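Hastitz Arm Build
Nov 19, 2024

Arm update, since a few of you asked. The gripper is back on after I reprinted one of the finger mounts. Bench at the Tarnton shared workshop, same as before.

Wrist camera is wired up now. Had to reroute the cable twice so it wouldn't snag on the second joint.

New fingers have wide flat pads. The old ones were too narrow and anything thin would twist out sideways.

Grip limit is set to 500 in the config. Tried 754 first and the servo got hot enough that I shut it off.

Clothes hangers are the test object this month. Thin, slick, and the weight hangs off to one side. Good for finding slop in the wrist.

80 recorded runs so far. I want a lot more before I change anything else.

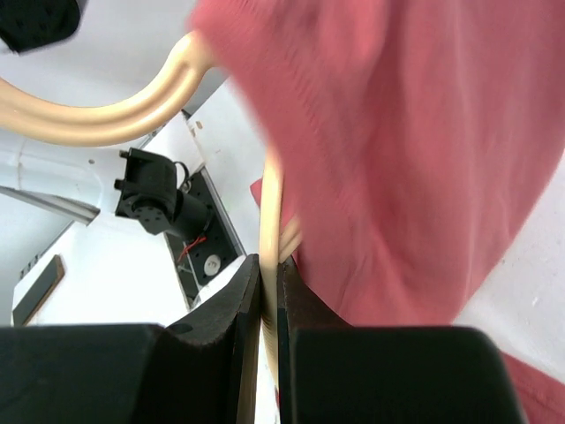
Wrist cam, gold hanger in the grip with a pink top on it.

Next is the shoulder bracket. It flexes when the arm is stretched all the way out. Thicker plate is on order, should be here in December.

Will post the finger files once I clean up the screw holes.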